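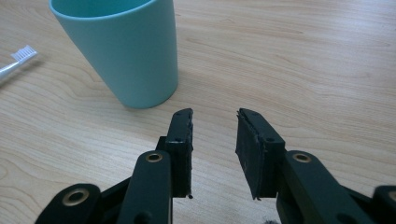 Mint-coloured plastic cup on a wooden table.

Wunside Tap Water Taste Survey: read me first

2,151 replies came in and 1,322 are in the main file. The rest had no postcode or gave the same score to every question, and I don't trust either sort.

Scores run from 1 to 100. I doubt anyone can tell a 62 from a 65, so treat them as low, middle and high. The column called "chlorine" records whether people said they tasted it. No water was tested.

Merken is badly covered, with 111 replies, most sent in one Friday after a burst main. Please don't rank it against other areas. Yvette Nguyen thinks a weighting would fix this. I have my doubts and have left it out.

Known faults
- "filter_jug" is blank for all March replies
- ages were typed by hand and a few are silly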